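← On not buying another slow cooker

2024-08-30

I have been trying to get on top of the food shopping since May, and I think I can finally say that something has changed in this house. For years I was the sort of person who popped out for milk and came home with two bags of things I had no plan for (and, on one memorable evening, without the milk). Then I sat down with a pile of old receipts and a cup of tea, and had a bit of a shock. In a single month I had been to the shops 35 times!

So now I have a list. It lives on the side of the fridge, and whenever we finish something it gets written down straight away - not later, when I will have forgotten whether it was cumin or coriander. I did try an app called Ziludora for a while, which lots of people seem to get on with, but I kept leaving my phone upstairs and the pencil was always right there.

The other big change is that I now do one proper shop a week at Friesen, which is a little further away than I used to go, but has a lovely cheese counter and never seems to run out of red lentils. My first list had 64 things on it, which was far too ambitious, and I got very cross somewhere near the tinned tomatoes. It has settled down a good deal since then.

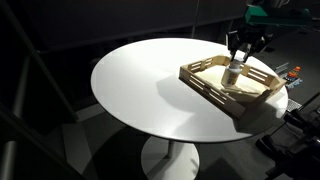
I still allow myself one small trip in between for fruit and bread, because I can't bear a week-old loaf and I do like a chat with the lady at the bakery. The rest comes out of the cupboard or the freezer, and I have been pleasantly surprised by how many suppers were hiding in there already. Last week I managed 7 in a row without buying a thing, including a rather good barley soup - I will type up the recipe when I have worked out how much stock I put in.

Next on my list is the spice drawer, where I have so far found three jars of nutmeg.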